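June 4, 2021

Today I finished the chapter about the railway years, and I am tired but content.

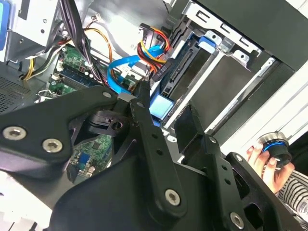 The book says that before 1890 the journey from Tinholm to the coast needed two days by cart, and after the line opened it needed one morning. I read this sentence three times. What did the people do with the day and a half they received? The author does not tell it. She writes about the bridges, and about the Kokkonen mill, which had 184 workers before the railway and 413 ten years later. Of their evenings I learned only that the mill had a reading room with 75 books, and that women were allowed in it from 1897.

I wrote to Gwenllian Jenkins about the reading room. She answered quickly, as always, and thinks there must be a list of the titles in the parish archive – she saw a similar one for another mill. If it exists, I would like to go there in August.

In the evening I tried again to read the old letters in German handwriting. The letter "e" still looks to me like an "n". I managed half a page, mostly about the price of lamp oil and an aunt who did not trust the electric light. She kept her candles in the drawer until 1911.

Tomorrow I must return the second volume to Marisol, and buy stamps.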